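# What Does a Judge Do All Day?

Say you and your brother both claim the same bike. You say Grandma gave it to you. He says Grandma gave it to him. Grandma has gone on a cruise and is not answering her phone. Your parents would like to eat dinner at some point tonight.

Grown-ups have this problem too, only with houses, money and very tall hedges. When they can't sort it out, they can go to court, where a judge listens to both of them. Listening is most of the job. Some people find that disappointing. They were hoping for more hammer.

About the hammer. It is called a gavel, and judges on television bang it constantly. Real judges in the United States may have one, but plenty of them hardly touch it. Judges in England don't use gavels at all, and people there seem to quiet down anyway.

## Who is in the room?

The person who starts the case is called the **plaintiff**. The person being complained about is the **defendant**. Each of them may have a lawyer, whose job is to tell their side as well as it can be told. A lawyer isn't allowed to make things up, even if the made-up version is much more exciting.

Then there are **witnesses**. A witness tells the court what he or she knows. "I saw Omid paint the fence" is useful. "Omid has the face of a fence painter" is not.

There may also be a **jury**, a group of ordinary people who listen and decide what happened. Many juries have 12 people on them, though some are smaller. They don't need to know any law before they come. The judge explains the parts they need, sometimes at great length.
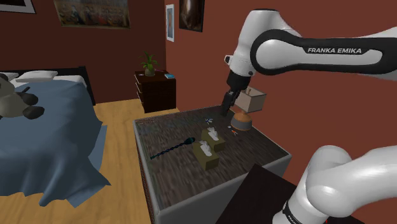 **Can a judge just pick the person she likes best?**

A judge has to follow the law and look at the evidence, even when one side is charming and the other side is a pain in the neck. If she is related to one of the people, or would get something out of the result, she is supposed to step aside and let a different judge take over.

## The Case of the Loud Rooster

Let's try one. In the town of Lurnton, Trinidad Calvo keeps a rooster named Pluken. Pluken starts work at 4 in the morning. Next door lives Gholamreza Nazari, who does not.

Mr. Nazari asks the court to make the rooster stop. Ms. Calvo says roosters are allowed in Lurnton and that Pluken has a lovely voice.

The judge now has some questions. Is there a town rule about noisy animals? What does it say, word for word? How loud is the rooster, and how does anybody know? Mr. Nazari says it has crowed 100 times before breakfast. Did he write that down, or is he just tired?

Notice that "Are roosters annoying?" isn't on the list. The judge may have strong feelings about roosters. She has to leave them at home.

Suppose the town rule says animals must be kept quiet until six. Then the judge might order Ms. Calvo to keep Pluken in a closed coop overnight. She can't order her to turn him into soup. A judge can only do what the law gives her the power to do, and the Lurnton rule has nothing in it about soup.

## What if the judge gets it wrong?

Judges are people, and people make mistakes. If Ms. Calvo thinks the judge misread the rule, she can often **appeal**. That means asking a higher court to check the work. The higher court usually doesn't hear all the witnesses again. It reads what was said the first time — every word was written down — and looks for mistakes about the law.

"I lost and I'm mad" is a feeling, and quite a common one, but it won't win an appeal.
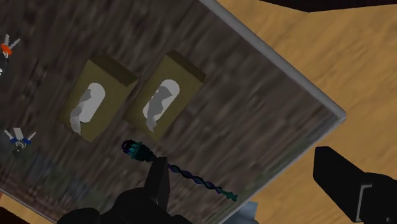 Nadine Nassar wrote in to ask what happens when there is no rule that fits. She wanted to know if the judge just has to send everybody home and hope for the best.

Good question. Judges look at how earlier cases were decided. An old decision that guides a new one is called a **precedent** (say it PRESS-uh-dent). If a court once decided a case about a barking dog, both lawyers will read it. One will explain that a rooster is very much like a dog. The other will explain that a rooster is nothing like a dog. They may both be paid for this.

## Try it yourself

Next time two people in your house disagree, ask if you may be the judge. Let each one talk without being interrupted. Ask what they saw, and what they only guessed. Then say what you decided and give your reasons out loud.

If the argument is about your own bike, find another judge.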